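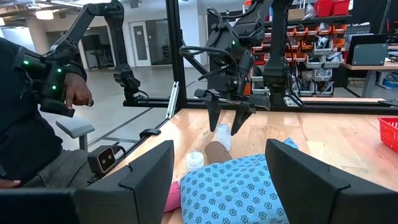
Hedwood Newsletter, No. 8, page 5

Diary, February

Train to Pastambridge this morning for Abundio Galindo's memorial. I had meant to read on the way and instead went over my notes, which were still too long. Piret Lukoševičius had asked each of us to keep to five minutes.

The hall in the botany building was full by 2. Arnar Blöndal spoke first, on the early years at Folla, when Abundio was working on lichens that grow on sea rock and had one microscope between the whole group. Arnar still has the notebooks. He read out an entry from the second summer, mostly about rain and a lost boot, with one line at the end saying the spores had germinated.

Ximena Ochoa talked about the Aguirre collection. I had known it was large but not that he left 1353 specimens, all labelled in his own hand. She and her brother Aurelio have been checking the labels against the field books since the autumn. They have found more than two mistakes, but she wouldn't say how many.

I went third and left out the part about the grant. 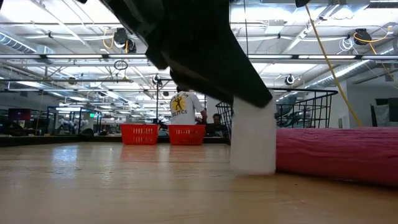 On the table, with the wire basket behind.

Tea afterwards. I talked to a former student of his who now teaches in a school and still uses his drawings of fungal threads. She asked if they were ever printed. I think only the first set was, and I have said I will look.

Aurelio drove me back to the station. He would like the collection kept in one place and thinks the university will want to split it, with the lichens going to Folla and the rest staying. I said I would write to Piret about it before the end of the month.

Home after eight. Must return Arnar's umbrella. Found the missing page of the Folla list inside my coat.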